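Abdul-Rahman Dankwa has spent two winters teaching a pair of robot arms to spell, and he'd like it known that his spelling was fine before.

The project is called Pinico. It lives in a corner of the Plinatitz shared workshop, where he pays for a bench and, he says, "gets the advice free, all day long."

The idea is simple. He writes a word on a whiteboard, and the arms find the letter blocks and set them in order. "I started with long words," he said. "That was vanity. Now it's three letters, and I'm grateful."

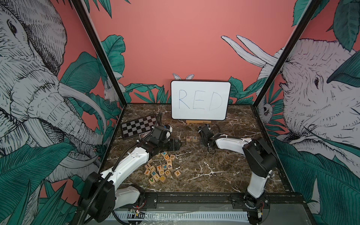 Short words still leave plenty to go wrong. Lowercase letters are a sore point. "A d and a p are the same block to anybody standing on the wrong side of the table," he said. "I lost most of December to that."

He has logged some 1,000 tries, and his best clean run is 23 words. His mother, who is 65, asked when it would do the crossword.

"I told her spring," Dankwa said. "I didn't say which one."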